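July 13, 2019 - dye bench, Firkmont shed

Second go at the weld and indigo greens. The February batch came out closer to pond water, so I started over with fresh weld from the Wellumley plot and a lot more patience on the scour. Six skeins of the Besnard wool, all soaked overnight, all mordanted in alum. I let the mordant pot cool down slowly with the lid on and went off to clean jars, which took forever (the labels never come off the honey ones!).
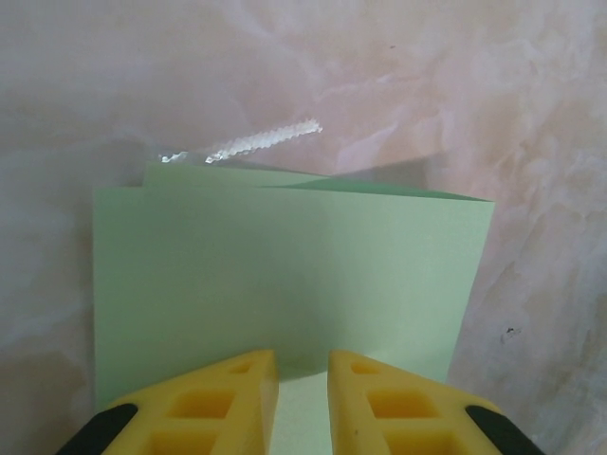 Weld pot went on after breakfast. I kept it at 74 C and stirred whenever I remembered, maybe too often at the start. The yellow was gorgeous by lunchtime, really loud, the kind that makes you want to stop right there and forget about green. I squeezed the skeins out, hung them over the tub and got the vat going. Smell was fine, bit of a coppery skin on top, liquid underneath a good murky yellow-green.

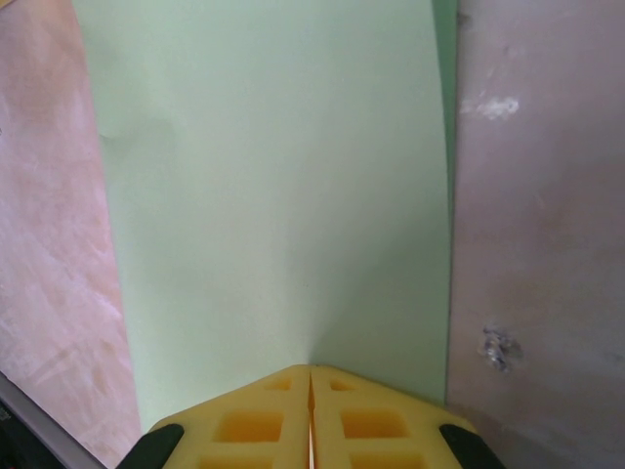
Does the weld have to go on before the indigo?
I've done it both ways and I like weld first. The yellow sits more evenly, and I can sneak up on the green with short dips and quit when I like it.

Dips were short today. Skeins one to four got a single dip each, five got two, and the last one got three and went way past green into teal - pretty, but no use for the blanket. I want to note that the Climeck water is harder than what we had at the old place, and I think the weld likes it. Still need to try a pinch of chalk at home to compare.
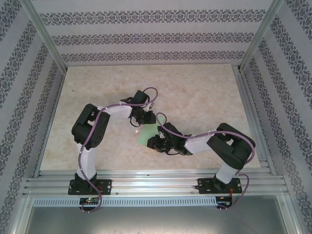 Small green cloth on the tabletop, between the two arms.

Rinsed everything twice, then a vinegar rinse, then one more plain. Skein three has a pale spot where the tie was too tight, so looser figure-eights next time, and cotton ties, no more acrylic. I wrote that down last time too.
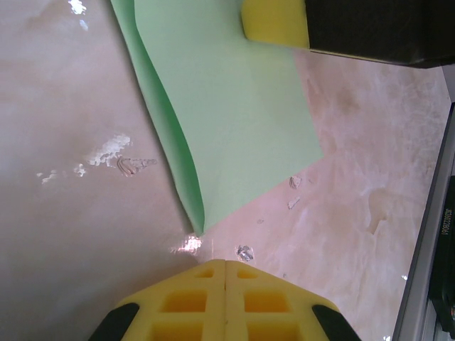 Left in the tin: 200 g of alum, which will do another round if I don't get greedy. Weld is nearly gone. Vat is fed and covered with the old blanket. Tomorrow I'll wash one skein with plain soap and see how much blue rubs off on the white rag, and cut sample lengths for the card.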